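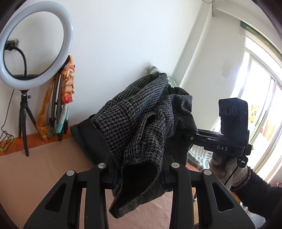 Handgreifer, Revision 2: Finger und Polster

Die Finger des Handgreifers laufen jetzt als Parallelgestänge, zwei schwarze Kunststofflenker pro Seite mit langen dreieckigen Aussparungen. Die erste Revision vom Oktober hatte starre Finger, die beim Schließen über die Kante kippten. Bei Strickstoff rutschte dann die oberste Lage weg.

Die Polster an den Fingerspitzen sind dunkelblau. Ich habe sie aus einer Matte von Werkov geschnitten und verklebt. Genivaldo Teixeira hatte Schrauben vorgeschlagen, aber die Köpfe verhaken sich in Maschenware. An den Drehpunkten sitzen silberne Schrauben, mit Schraubensicherung gesetzt - ohne lösten sie sich nach 15 Zyklen.

Testobjekt ist ein Strickteil mit Hahnentrittmuster in Schwarz und Grau. Dickes Material, viele Falten, für die Finger unangenehmer als ein T-Shirt. Von 59 Griffversuchen mit den alten Fingern ging mehr als die Hälfte daneben. Die Reihe mit den neuen läuft noch, Zahlen folgen.

Offen: Spiel im rechten Innenlenker, Bohrung vermutlich zu weit. Neuer Druck mit 2 Zehnteln weniger.

Kontakt | © 2018 Werkstattblog Fleveck | Nach oben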